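Report of a visit to the Stidevau handling laboratory, Festanau
Prepared for the members of the Prurkmont Safe Working Group

Purpose of the visit

In September a party from the Working Group travelled to Festanau at the invitation of the Stidevau laboratory. Members had asked at the spring meeting how other sites write down their rules for two-armed bench work, and in particular how they deal with the time between tasks, when the arms are powered and people are close by. Our own draft code has a gap on this point. The visit was arranged to help us fill it.

The party was received at the main entrance and given a short safety talk before going upstairs. Visitors signed the attendance sheet, left their bags in the cloakroom and were asked to tie back long hair. Lanyards were handed in at the desk. We recommend that our own reception adopt the same practice with lanyards, which at present are worn throughout the building.

The house rules

Stidevau works from a document of 17 rules, printed on both sides of one sheet and fixed to the wall beside each door. Konrad Marciniak, who received us, explained that an earlier version had run to 80 and was seldom read. The present sheet was written by the operators and approved by the site management afterwards. It is reviewed every year, and a new rule may be added only if an old one is removed or merged.

Several of the rules will be familiar to members. The stop button is tested before the first task of the day and again after lunch. A person who is teaching a movement does not also keep the log. No one reaches across the table while either arm is enabled, even if both are standing still. Changes to speed limits are signed for by two people.

Others were new to us. The site requires that every task has a written "hands-off line", meaning a position on the table past which no hand may go until the arms have been parked. The line is stated in the task sheet in plain words and is read aloud at the start of a session. A task with no written line may not be run, however simple it is. The laboratory also keeps the speed of both arms down whenever their working areas overlap. During such work the lower of the two limits applies to both, and this cannot be changed from the operator's chair.

Bench practice

The greater part of the morning was given to small packaging tasks. These were chosen by our hosts because they raise most of the difficult questions at once: two arms close together, a light object that moves easily, and an operator who would naturally like to put out a hand and straighten it.

The rules for such tasks are as follows. The object is placed by hand with the arms parked. Items for later tasks are kept at the back of the table, away from the overlap between the arms. Cables are led away from the working area and are looked over before each session. One arm may hold or steady the object while the other approaches, and the order is written in the task sheet so that an observer can tell at any time which arm is expected to move. 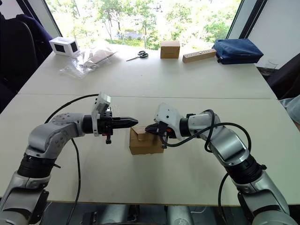 Marciniak remarked that he would put the rule about the order of the arms above all the rest, as most of the stops recorded at the site had come from an observer who was watching the wrong one. He added that a stop called in error is never held against the person who called it, and that this is written into the sheet as a rule of its own.

Our party asked whether a formal order slows the work. The answer was that it does so at first. New task sheets are read through by someone from outside the team, and many are sent back for rewording. Phrases such as "when ready" or "as needed" are not accepted. The laboratory considers the delay reasonable and has no plans to shorten the process.

There was some discussion of sharp tools. Stidevau permits scissors on the table for tasks that call for them, provided that they are listed in the task sheet. Our draft code bans them entirely. Members of the party did not agree on which approach is better, and the matter has been placed on the agenda for the next meeting.

Records and training

After a break we were shown the record system, known on site as Simon. Each session has an entry giving the task sheet used, the names of operator and observer, the result of the stop button test and any stops called. Entries cannot be closed until the observer has signed. The system is plain to look at but quick to use, and the staff we spoke to had few complaints about it, apart from the search page.

New operators must complete 15 supervised sessions before working without a supervisor, and 100 before they may supervise others. Observers follow a shorter course. The party thought the course for observers rather brief, given the weight that the rules place on that role, and said so. Our hosts accepted the point and told us that a longer course is being prepared.

We also looked at how visitors are treated. Visitors may watch from the marked area but may not act as observers, even if they hold the equivalent certificate from their own site. The Working Group currently allows this at Prurkmont on the word of the host. The Stidevau rule seems to us the safer one.

Points for the Working Group

The party asks members to consider the following before the draft code goes out for comment.

The code should require a written hands-off line for each task, using the Stidevau wording where possible.

The section on two-armed work should state the order in which the arms move, and should apply the lower speed limit wherever working areas overlap.

The right to call a stop without blame should be moved from the introduction into the rules themselves.

The length of the code should be looked at again. The present draft is a good deal longer than the Stidevau sheet and repeats itself in the sections on cables and on clothing - both could be cut by half without loss.

Thanks

The Working Group wishes to thank the staff at Festanau for their time and for an excellent lunch. A return visit to Prurkmont has been offered and accepted. Copies of the rule sheet may be requested from the office; members are asked not to pass them on, as the next yearly review is already under way and the wording may change.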